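Fendolis Contract Carpet Tile

Product Information
Last updated April 6, 2011

Fendolis is a loop pile carpet tile intended for offices, reception areas, libraries and other interiors with regular foot traffic. It is supplied by Pintér Floor Coverings to contractors, institutions and private customers.

Construction
The pile is solution-dyed nylon on a cushioned backing. Tiles are square and may be laid in one direction or quarter-turned. Color runs through the full depth of the yarn, and the tile may be cleaned with ordinary carpet products.

Colors
Fendolis is available in 19 standard colors. Special colors may be ordered in quantities of 1000 tiles or more. Customers are advised to request samples before ordering, as shades may differ slightly between production lots. Tiles from different lots should not be mixed in the same room.

Subfloor and Installation
The subfloor must be level, clean and free of old adhesive. Tiles should be stored flat in the room where they will be used for two days before installation. Niro release adhesive is recommended and is sold separately. Cartons must not be stacked on end.

Care
Vacuum daily in entrance areas and as needed elsewhere. Spills should be blotted, never rubbed. Damaged tiles may be lifted and replaced one at a time, and customers are encouraged to keep a small number of spare tiles from the original order. 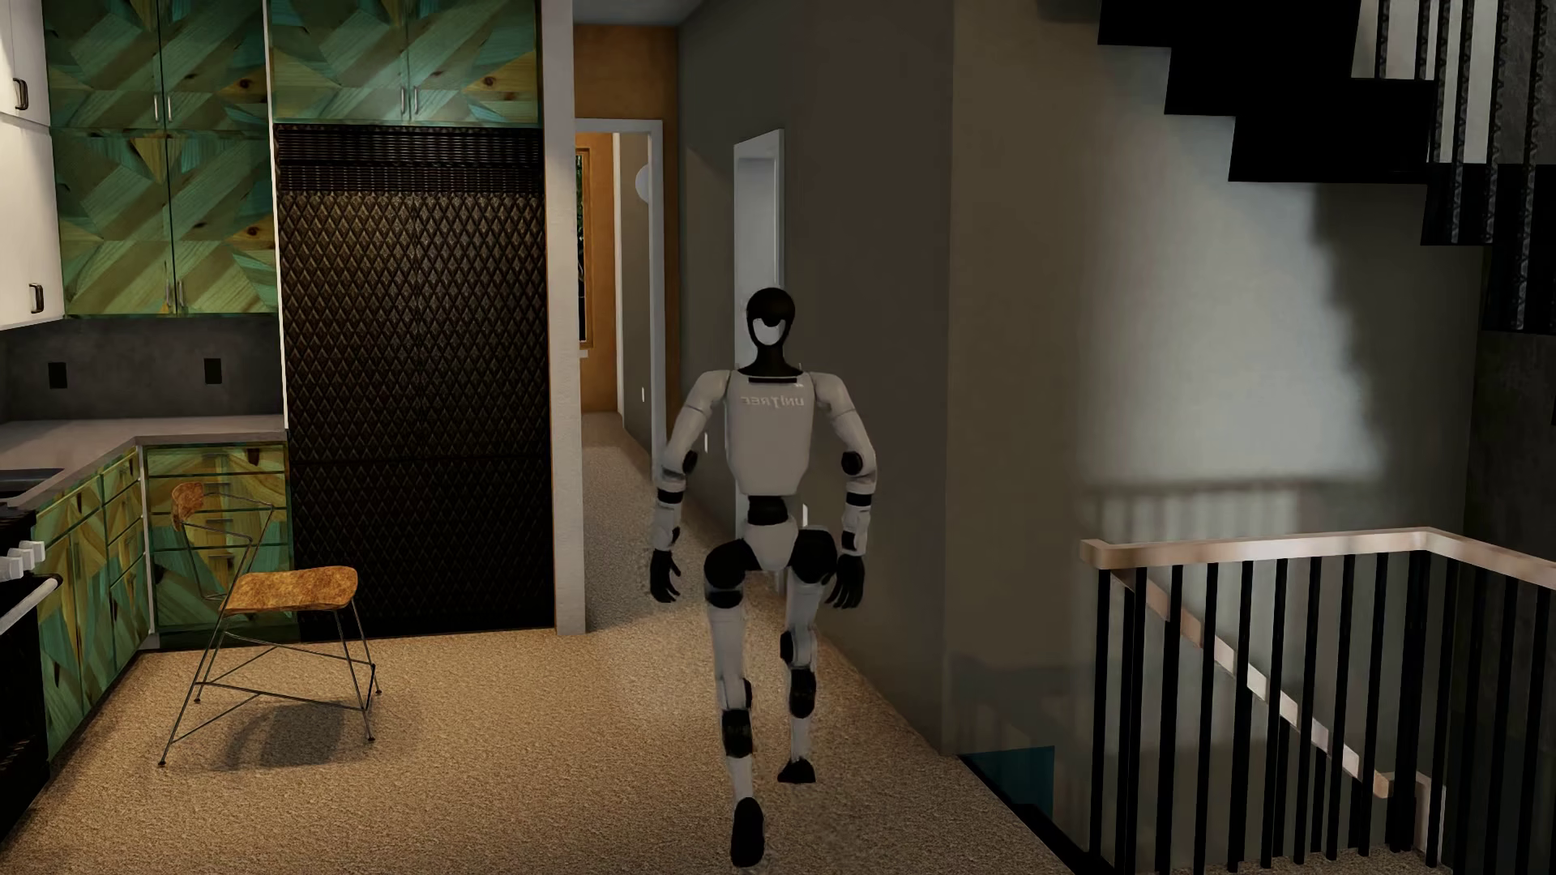

Ordering and Delivery
Standard colors are shipped from the Burkumik warehouse. Special colors require up to 35 working days. Unopened cartons may be returned in their original condition with prior written approval. Cut tiles and special colors are not returnable.

Related Products
Niro release adhesive
Fendolis entrance matting
Fendolis stair edging, 2 profiles

The entrance matting will be available in four additional colors from June.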